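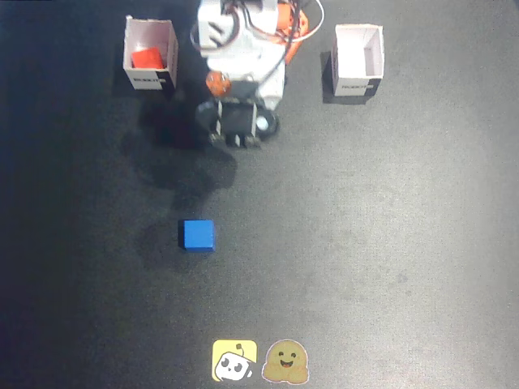 Según Peng, una norma que no cabe en la puerta del armario no la cumple ni quien la escribió, y con esa frase me recibió el borrador de enero (¡veintitantas páginas, lo reconozco!).

2023-03-06
Por la coordinación de Raltameo
Lectura: 4 minutos

Así que lo hemos recortado, y os cuento cómo va. El protocolo de buenas prácticas para brazos de sobremesa tiene ahora 41 reglas, repartidas en montaje, cables, parada y registro de episodios. La parte de parada es la que más discusión ha traído: yo quería un corte de corriente accesible desde los dos lados de la mesa y en Kullow les bastaba con uno. De momento se queda en dos, y lo revisamos cuando haya más datos.

En el registro vamos mejor. Llevamos unos 2000 episodios grabados con tareas de cubos y cajas, y hemos apartado 177 por no cumplir la regla de inicio (pinza abierta y vacía, piezas en posición anotada). Antes esos episodios se colaban tan tranquilos en el conjunto, así que estoy contenta, aunque repetirlos nos va a comer tiempo.

Lo que va flojo: la regla de cables. Pide sujetarlos a lo largo del brazo y dejar holgura en la muñeca, pero no dice cuánta, y cada puesto lo entiende a su manera. Stinberg ha propuesto una medida y falta probarla.

Del presupuesto, sin cambios. Solo os pediría permiso para pasar lo que sobra de imprenta a bridas y pulsadores de parada. Si me decís que sí, hago el pedido enseguida.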